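Clasetti keeps its Saturday market building open after vote on rents

04/02/2020

The town council of Clasetti has decided to keep the old market building on Benítez Street open for at least two more years. The decision came after a long evening meeting in which stall holders, neighbors and council members spoke for more than three hours. The building was going to close at the end of this season, and the vegetable and cheese sellers were asked to move to the parking area behind the bus station.

The council voted for a new plan in which the rents stay as they are and the town pays for the most urgent repairs to the roof. A part of the roof on the north side has let in rain for several winters. The sellers there have used plastic sheets to protect their tables, and some of them moved to the middle of the hall, where there is less light but the floor is dry.

There are 70 stalls in the hall. At the moment 17 of them are without a tenant, most of them near the back entrance. The council says that these empty stalls are the main reason why the building costs the town more than it brings in. The stall holders' association sees it in a different way. In a letter that was read at the meeting, the association wrote that the stalls are empty for the reason that no new contracts were given out while the closing was under discussion, and that several young producers from the Plalero valley had asked for a place and received no answer.

A petition against the closing was signed by 2755 people. Clasetti is not a big town, and the number surprised the council. Many signatures were collected at the market, but there were also lists in the two bakeries, in the library and at the sports club. The association delivered the lists in October, and they were then checked at the town hall, which took longer than planned.

The parking area was never popular with the sellers. It has no roof and only one water tap, and delivery trucks would have to share the entrance with the buses. The fish seller, who comes up from the coast twice a week, told the meeting that she would stop coming to Clasetti if she had to sell outdoors in summer. Two of the butchers said the same. The council had offered to rent tents, but the price for tents with cooling was higher than the cost of the first roof repairs.

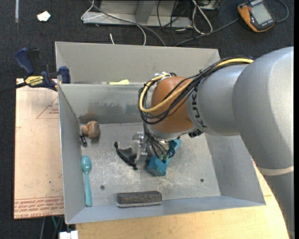 The new rules for the market hall also say something about goods and space, and this was the part of the meeting with the most questions. From the start of the new season each stall must keep its boxes inside its own painted lines, and the wide passage in the center has to stay free for wheelchairs and strollers. Sellers who bring their goods in large containers may put them behind the stall but not beside it. The council would like everybody to use open metal bins, of a simple gray kind, in place of the wet cardboard that is now left at the doors every evening. Cardboard may still be used for eggs and for soft fruit. Each seller can choose where to buy the bins, and the town will not pay for them.

Some sellers were not happy with this. A potato farmer said that metal is heavy and makes a lot of noise on the stone floor early in the morning, and people who live on the upper floors across the street agreed with him about the noise. The council answered that rubber mats can be put down during unloading. It was agreed that unloading will not begin before six, and that the rule about the bins will be looked at again after the first three months.

The roof work will be done by Ornier, a building company from the region which also repaired the school gym in Plalero. The company will work on one side of the hall at a time, so that the market does not have to stop. The north side will be first. During this period the sellers from the north side will use the empty stalls at the back, and they will not pay rent for those weeks. In total 246 roof panels have to be changed. The old windows under the roof will stay, but they will be cleaned and painted, and those which can be opened will get new handles.

The council did not decide on the heating. The present system is old and only warms the area near the main door. Several speakers asked for a better one, and one member of the council proposed to close the big gates in winter and use the small side doors. This will be discussed at a separate meeting, together with the question of public toilets. For the toilets there is already a drawing, but the place shown in it is used today by the flower sellers, who have not yet been asked.

People who want to rent a stall can now apply again. The form is available at the town hall and at the market office next to the main entrance. Producers who grow or make their goods within the district will be considered first, and after them traders from other places. It is possible to rent a stall for only one day a week, which was not allowed before. Applicants should bring proof of their business and, for meat, fish and milk products, a valid health certificate.

The market café, which was closed last year when its tenant retired, will also be offered again. The kitchen is small but in good condition, and the terrace on Benítez Street is included in the rent. The council hopes to find a tenant who will open early, as the sellers have had no place to drink a hot coffee since the closing. Until then a coffee cart may stand at the main entrance in the morning.

The opening hours of the market do not change for now. The stall holders' association has asked for one late afternoon per week, for people who work during the day, and the council will try this in the summer months. The exact hours will be posted at the doors of the hall and in the window of the library.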